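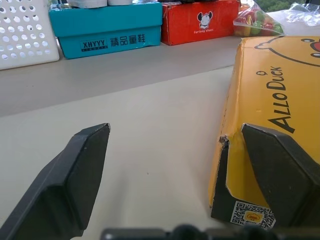 Grasp planning

Grasp planning is the bit of robot software that decides where the fingers go. Give it a view of an object and it hands back a pose for the gripper, how wide to open, and usually a score for how much it trusts its own answer. I've looked after the planner in a small toolkit called Pondach for a good while now, so this entry leans that way (other planners are available, and some are much tidier!).

How it works

Most planners start with a pile of guesses. Pondach's default is 300 candidate poses per object, scattered over whatever surfaces the depth data shows. Each one gets checked for collisions, then for whether the two pads would land on faces that more or less oppose each other. That second check is called the antipodal test, and boxes do very well at it – flat parallel sides are a planner's dream. What's left gets ranked and the best one goes to the motion planner.

Cardboard

Cardboard is where I've spent far too many evenings. The textbook maths assumes rigid things, and a shoebox wall bends as soon as you lean on it. The contact point moves, the finger follows, and the width you worked out so carefully is wrong by a few millimetres. Chin-lung Kao wrote our first fix, a soft contact term that lets the wall give a little before the score drops. It added about 90 lines of code and I still can't follow all of them.

Torn corners are another headache, as the edge finder likes to treat a ragged bit as two separate edges. Version 213 of our settings file simply ignores short edges near a corner, which is crude but I'm rather fond of it.

Closing the loop

Older planners picked a grasp and went for it with their eyes shut. Newer ones, such as Revero, keep replanning from a wrist camera as the hand moves in. It's lovely when the lighting behaves, though the fingers hide more and more of the object the closer you get, so we freeze the target for the last stretch and let force control finish the job.

See also

Motion planning
Force control
Keogh edge filter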